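Furniture chain Celetti to shut Worken store, 131 jobs at risk

April 30, 2020
Print this article | E-mail to a friend

WORKEN: Celetti is to close its Worken showroom and the warehouse behind it, putting 131 jobs at risk. Staff told by phone this morning.

The sofa and bed seller said trade had "all but stopped" since its shops shut in March and that online orders were nowhere near enough to cover the rent. Talks with the landlord broke down last week.

The Abella branch will stay, as will the smaller one at Zosell, though both face shorter hours when they reopen. No date for that yet.

Workers in Worken spoke of shock. One, with the firm since the showroom opened, said she had been expecting a call about going back. "Got the oposite," she said. Most of the staff are on furlough and will be paid as normal while talks go on.

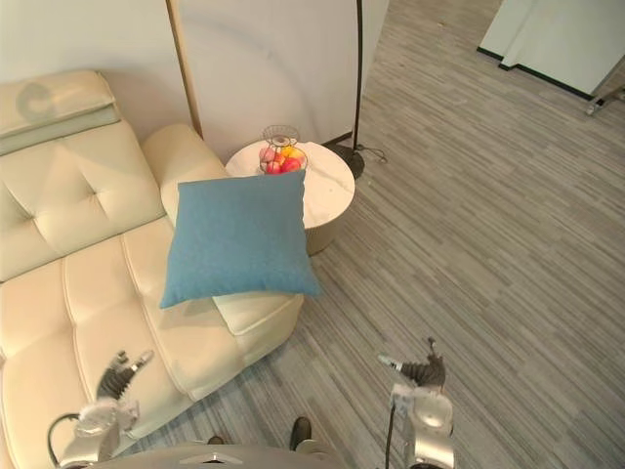 What happens to orders already paid for? Celetti says they will be honoured, with delivery from the Abella depot instead, but customers should expect a wait of several weeks. Anyone who would sooner have their money back can ask for a refund by phone or e-mail.

The firm has 264 orders outstanding from Worken, more than half of them sofas. Deposits are held in a seperate account, it said, and are safe.

The council called the news "a heavy blow" and wants an urgent meeting. The town has lost more than 300 retail jobs since September, before the lockdown even began. Two clothes shops gone, a shoe shop, the big toy store by the station.

No word on the building. It has 3136 square metres of floor space and the lease runs out next year. A supermarket was said to be keen at one point, nothing came of it.

Union officials want to know why Worken was picked and not Zosell, which is smaller. Celetti said the rent at Zosell was lower and would not comment further. A final decision on the jobs is due within 45 days.

Print this article | E-mail to a friend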